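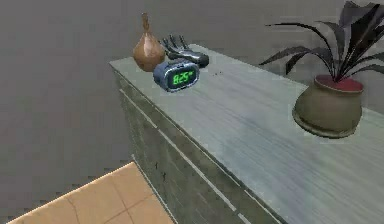 Section 4. Loading a room and running your first tidy-up task

Okay, you've got Fareck installed and the license key pasted in, so now we get to the fun part! In this section we load one of the practice rooms that ship with the home pack, wake up the Caton hand, and ask it to go and find something. I wrote this one up while doing it myself on a fresh machine, so if your menus look a little different, check that you're on the June build or newer.

Before you start

You'll need 9 GB of free disk space for the home pack (the textures are big, sorry). Close anything else that's hogging your graphics card. I forget this every single time and then wonder why my hand moves like it's wading through syrup.

Caution: Don't plug in a real Caton hand yet. If one is connected when the simulator starts, Fareck may send it the same commands it sends to the simulated one. Leave the USB cable out until Section 7, where we talk about limits and the stop button.

Loading the room

1. Open Fareck and pick File, then Open Room. Choose Bedroom from the home pack. The first load is slow - mine took 325 seconds - and after that it's quick.

2. Wait for the little bar at the bottom to say Ready. If you click around before then, the physics starts early and things can slide off the furniture. No harm done, just hit Reset Room and wait this time.

3. Open the Objects panel on the left. Everything you can move is listed there by name, and clicking a name jumps the view to it. Click the alarm clock first. It has nice big green digits, so it's an easy way to tell whether your picture is sharp enough. If the digits look like mush, go to View, then Quality, and bump it up one notch.

Note: The clock's display is part of the room. It has nothing to do with simulation time, which you'll find in the status bar. I spent a whole afternoon confused by this, so please learn from my pain.

Waking up the hand

4. In the Robot menu choose Caton, then Connect Simulated. The status light in the panel goes from gray to blue.

5. Press Home. The fingers open and the wrist squares up. If you get error 483, the hand is touching something and doesn't want to move. Hold Shift and press the up arrow to lift it clear, then press Home again.

6. Turn on Soft Contact (it's under Grip Settings, and yes, it should really be on by default, I've asked). With this on, the hand eases off when it bumps into something tall and tippy like a vase. With it off you'll be pressing Reset Room a lot!

Note: Leaves are a weak spot. Plants with long, droopy leaves are hard on the collision math, and the hand sometimes acts as if there's a solid wall where there's only a leaf tip. Branislav Štefanec on the Fareck team told me a fix is in the works. Until then, give the plant some elbow room.

Picking a target

7. Click the Target tool and move the view over to the bed. Get the whole top of the mattress in view if you can, or at least the part with the things you care about. Click the closed cardboard box to set it as your target. You'll get an orange outline when it takes.
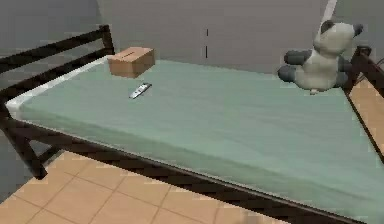 8. Check the name in the Target box before you go on. Clicking near the wall can grab the wall, and then the planner sulks and tells you the object is too heavy. The small gray item lying near the box is easy to select by mistake too, so zoom in if you're having trouble.

9. Press Plan. You'll see a thin blue line showing the route the hand wants to take. Drag any point on it to bend the path. I like to pull the line up high and bring the hand down from above.

10. Press Run. Keep a finger near the space bar, which pauses everything.

If the grip slips

Go back to Grip Settings and raise Squeeze a little at a time. The scale runs from 0 to 860 and I'd start low with cardboard. For soft things, like the stuffed panda at the end of the bed, switch the grip type to Wide first and then set Squeeze. Vojtěch Koubek has a whole page of his favorite numbers in the Esier user forum, and they're well worth copying.

Saving your work

Use File, then Save Task As. Give it a name you'll recognize next week, and leave Include Room unchecked unless you're sending it to someone who doesn't have the home pack. Saved tasks show up under My Tasks the next time you start Fareck.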